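Guides > Flandero Home Still > Section 2: First Run

Sep 8, 2025, by Krishnan

1. Rinse the boiler with 2 liters of water.

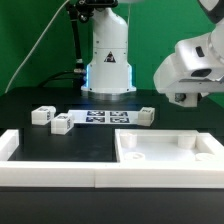
2. Fill the boiler to the 400 line. Keep the warning label facing front, like the small black triangle low on the white column, so it can be read while filling.

3. Close the lid and set the dial to 55. 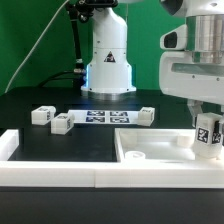

4. Wait for the beep, then open the valve.

CAUTION: Never leave the still unattended.

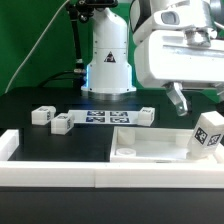

5. Discard the first run.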